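Imprimer | Envoyer par e-mail

Le bac, la règle et le carnet

Chez Dindon, on parle de bonnes pratiques avec gourmandise, et c'est contagieux ! L'atelier a adopté en avril la charte Bristia, un texte de 20 pages consacré à la préhension robotisée en bac. Theophilus Issahaku, qui en a rédigé une bonne part, la connaît presque par cœur.

« Une règle doit se lire debout, à côté de la machine », dit-il. Les 33 articles tiennent donc en phrases courtes. Le bac est bridé avant tout essai. La vitesse reste bridée elle aussi tant que quelqu'un se trouve à portée du bras. Les objets sont variés en forme et en couleur, et leur position de départ est tirée au sort – pas question de les ranger pour faire plaisir au robot.

Le plus beau, c'est le carnet. Chaque saisie y figure, réussie ou ratée : 1698 lignes déjà, dont 79 signalées pour relecture. Les ratés sont classés avec le même soin que le reste, et l'on passerait volontiers l'après-midi à les feuilleter. 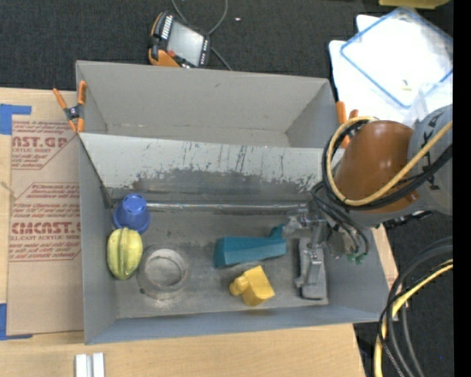

Gobelet bleu retourné, pièces jaune et turquoise : la pince au travail dans le bac, maintenu par des serre-joints orange.

Prochain chantier, les câbles. L'équipe de Nolura réclame un article sur leur cheminement le long du bras, avec un contrôle à chaque changement d'outil. Issahaku a déjà trois brouillons.

Recevez nos articles chaque mois : inscrivez-vous à la lettre d'information.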